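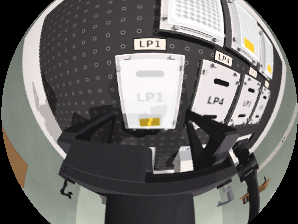
Juni 2021

Wieder nur Simulation heute. Ziel waren 20 saubere Durchgänge, Emiko will die Beispiele morgen ins Training werfen. Vormittags zäh. Handgelenkkamera verzerrt am Rand so stark, dass ich die hinteren Schilder kaum lesen kann, LP1 und LP4 gehen. Zweimal den falschen Ansatz erwischt, verworfen, neu gestartet. Kaffee vergesen.

Tuấn meint, wir sollen die Fehlgriffe mitspeichern. Eigener Ordner, eigenes Label. Bin dagegen, hab aber nachgegeben. Vorderer Arm über der rechten Reihe, hinterer in der Luft, so bleibt es erstmal. 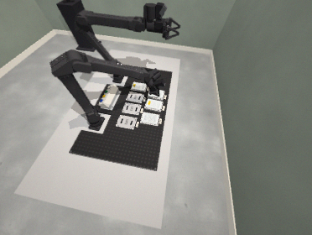 Nachmittag

Nii hat die Startpositionen nochmal verwürfelt. Gut so, sonst lernt das Netz bloß eine einzige Bewegung auswendig. Aber ich muss jedes Mal neu hinschauen, Rücken tut weh. Rodrigo fragt nach 200 Beispielen bis November, na dann. Speicherpfad war auch noch falsch, 2 Episoden weg. Grr.
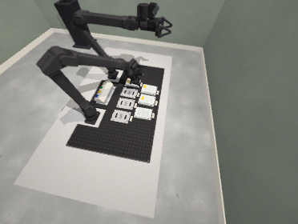 Vorderer Greifer am gekippten Bauteil, hinterer leer.

Morgen Dateinamen aufräumen, Thư wegen der Lables anschreiben. Jetzt Bett.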